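Suchbegriff eingeben Suchen

Mietwäsche im Wandel: »Ein Kleidungsstück muss sich reparieren lassen«

2026-03-03 | Von Kevser Soylu

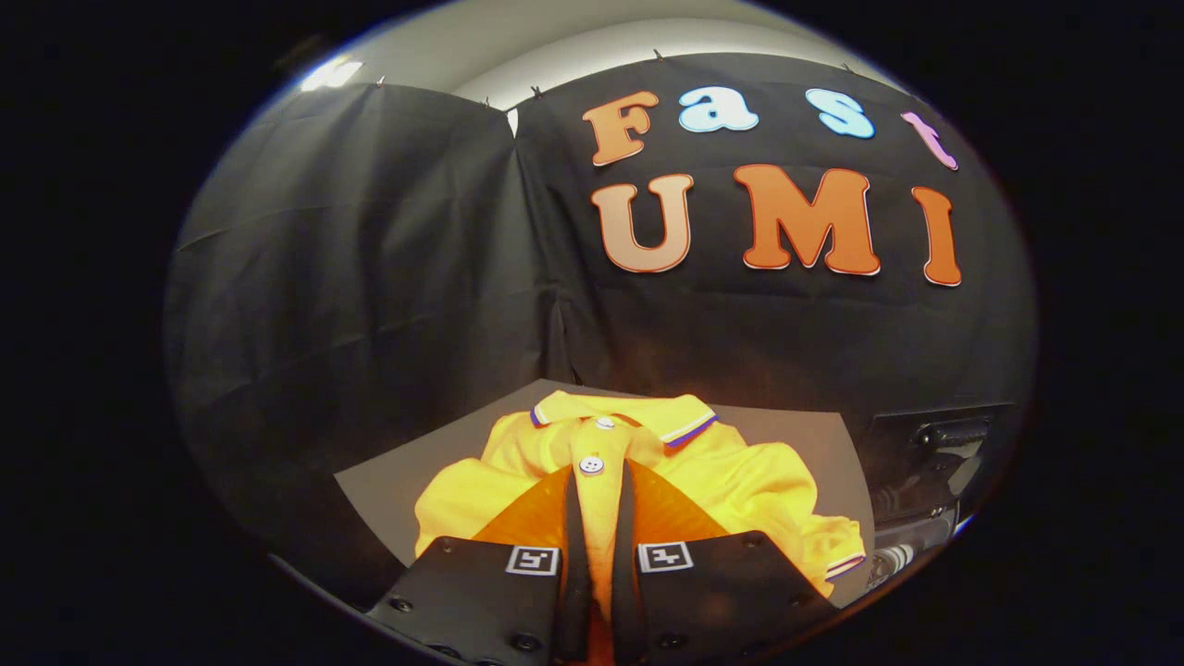 Die Textilgenossenschaft Kulstead versorgt 40 Betriebe der Region mit Berufskleidung im Mietverfahren. Leopoldo Ocampo verantwortet dort seit August den Bereich Instandhaltung. Zu seinen Aufgaben gehört die Festlegung, wann ein Teil ausgebessert und wann es ausgesondert wird. »Bei Oberteilen wie dem gelben Poloshirt entscheidet meist der Kragen«, erläutert er. »Der Stoff selbst hält in der Regel länger.« Vorgesehen seien 60 Waschgänge, einzelne Stücke erreichten 100.

Die Genossenschaft unterhält eine eigene Näherei am Standort Prallow. Dort sind 26 Beschäftigte tätig, überwiegend in Teilzeit. Ocampo verweist auf den Mangel an Fachkräften: »Wir bilden wieder selbst aus – das war lange Zeit nicht der Fall.« Eine Verlagerung der Reparaturen nach Tandlow sei geprüft und wegen der Transportwege verworfen worden.

Zur Frage der Kosten äußert er sich zurückhaltend. Eine ersetzte Knopfleiste rechne sich nur, wenn Ersatzmaterial in gleicher Farbe vorrätig sei. Mit dem Lieferanten Varma werde derzeit über längere Nachkauffristen verhandelt. Ein Abschluss wird noch vor der nächsten Mitgliederversammlung angestrebt.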